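Donating Flendby points to the school trip fund?

polla_jo
Has anyone here given their hotel points to the Bickerstaff student travel thing? I have points expiring in September and no trip planned, so I'd love for some kid to use them!

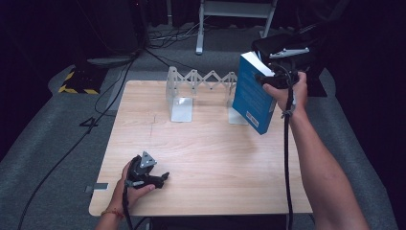 Expandable metal bookend on the table

clesitz22
I did it, took two minutes on the app. Minimum is six thousand though.

mapfold
Eh, I'd sooner book a cheap night and give them cash. Points lose value when you donate.

polla_jo
Sure, but I don't have the cash (I do have the points lol).

clesitz22
Same, go for it.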